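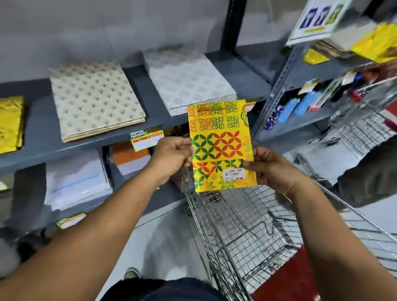 Gift bag hunting. Yellow one, 29.00 on the sticker, and I love the green and red circles.

So I have 15 presents to wrap and zero bags left over from last year. I usually save them all in the hall closet, but we had that leak in February and the whole pile went in the trash.

Vasylyna Kravchuk says just use newspaper and string. She's probably right, but my aunt in Zhuravel keeps every single gift bag she gets and I want hers to be a good one!!

My rule with paper bags: tug the handles before you buy. I once gave someone two jars of plum jam in a cute bag and the string came right out on the stairs. Jam everywhere.

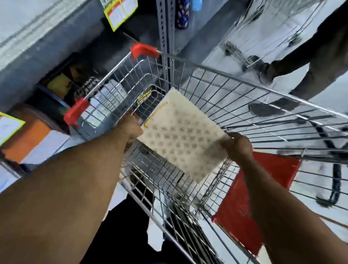
Do you put tissue paper in the bag before or after the present?
A sheet on the bottom first, then the present, then a couple of scrunched sheets on top so it doesn't show.

Also please write the name tag BEFORE you close the bag up. Last year my neighbor got my brother's socks (she kept them, she says they're very warm).

Budget for all the wrapping stuff is 300 and I'm not going over. Ok, maybe for ribbon.

If you have a trick for wrapping a soccer ball, tell me. My nephew is getting one and I've already ruined one sheet of paper practicing on a melon.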